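Nundeck opens evening repair classes in Amville

Nundeck, the tool and parts supplier, will run a programme of evening repair classes at its Amville branch from May. The classes are open to anyone over 16 and no experience is needed.

The course lasts four weeks and covers lamps, kettles, radios and small kitchen appliances. Each group is limited to 30 people. Learners may bring one item from home, provided it can be carried in by one person and does not run on gas.

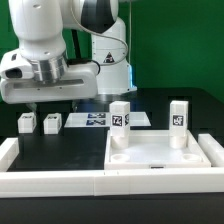
Bookings for the spring classes have reached 300, and a second set of dates has been added for the autumn. The first evening is given over to safety: unplugging, testing and reading the labels on equipment. Learners are taught to look for the triangular warning label before they touch a cover or a cable. Fuses and plugs follow in the second half of the evening.

Žofie Kopecký, branch manager at Nundeck Amville, said: "We sell spare parts to people who then ask us how to fit them. It made sense to teach it properly."

The classes will be led by Kristaps Paulauskas and Thảo Phan. Basic hand tools are provided. Parts are charged at cost.

Places are free for Amville residents who receive housing support. Others pay a single fee, which can be split over two payments. Booking forms are available at the branch counter.

Press contact: Diệp Tôn, Nundeck Amville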